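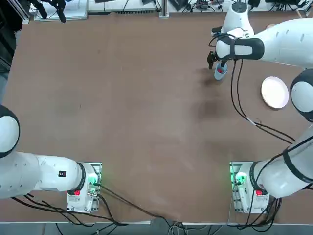
Manipulation Lab, Lecture 4
Learning a pick-and-place task from demonstrations
Notes by Dragica Babić, 8 October 2019

Last week we covered how demonstrations are recorded. Today is about what happens when you train on them and run the result on the arms. The running case is the cup-and-plate task. A small cup starts on the tabletop and has to end up standing on the plate. The right arm does the work.

1. What the policy predicts

The simple version of behavior cloning takes one camera image and the current joint angles, and predicts the next joint command. Small errors add up. The arm drifts a little, sees a view it was never trained on, and makes a bigger error. This is usually called compounding error, and you will see the term in both readings.

The version we use predicts a short chunk of commands at once. The arm carries out the chunk, then the policy looks again. Fewer decisions per run means fewer chances to drift. The price is that the arm is slower to react if the cup moves in the middle of a chunk.

2. The comparison

Hrvoje Kos trained two policies on the same 80 demonstrations. One predicts single steps, the other predicts chunks. Each was run 33 times, with the cup and plate moved between runs. Both used the same network size and the same stopping rule.

The single-step policy failed most often just before the grasp. It would hover near the rim, close too early, and push the cup away. The chunked policy got through the grasp more reliably, and most of its failures came at the release -- the cup went down with its base over the plate rim and tipped.

Do not read too much into one task. With this many runs, a gap of a few successes between two policies could be chance. Dinesh Pramanik will go over confidence intervals in the next section.

3. Scoring a run

We score in stages so that a near miss and a complete miss do not look the same in the table.

Stage 1: fingers closed on the cup
Stage 2: cup lifted clear of the table
Stage 3: cup over the plate
Stage 4: cup released and standing on the plate

Write down the last stage reached. If the cup is dropped and picked up again, the run continues, but note the drop. Two people should score each run separately and compare afterward.

For the lab

Work in groups of 3. Start from the Fludden code folder, change the chunk length only, and leave the camera settings alone. Hand in your stage table and one paragraph on where your runs failed. Questions about the arms go to Hrvoje -- questions about grading go to me.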